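Old Dell, side panel off

I have owned the big Dell for longer than I owned my last car, and I've treated it worse. It has spent most of that time under a desk in Drarham, being kicked. In April I decided it should be stripped, cleaned and handed on, ideally before it was old enough to vote.

Step one was getting it up on the slatted table and on its side, which is kinder to the back than kneeling on carpet. The panel came off in 2 goes. I had forgotten how much of a desktop tower is simply bracket. 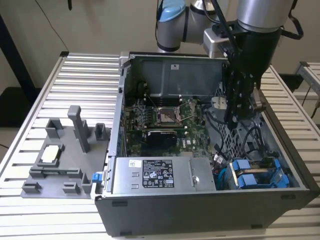 Side off, socket open, blue drive carriers bottom right-ish.

The gray plate of holders on the left wanted a home for every part before I touched anything, a discipline I admire in other people. I lasted 9 minutes before putting a screw in my mug.

The drives are my favourite bit. Whoever designed those blue carriers had met a human hand before. The cables were designed by someone else, in another building, during a row. You follow one down past the drive bay and come up holding a different one.

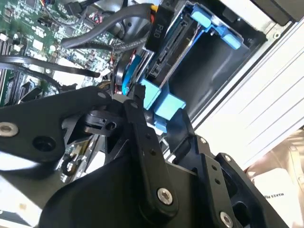
Filed under: Sheds, Spares and Regret

P10 is the power plug beside the drive bay, for anyone keeping a list. I was, on the back of a Plarken receipt, and by the evening it read "P10, blue one, other one". The shop at Reinholz will give me 100 for the whole tower if it starts. I'll have another go once I've found the screw.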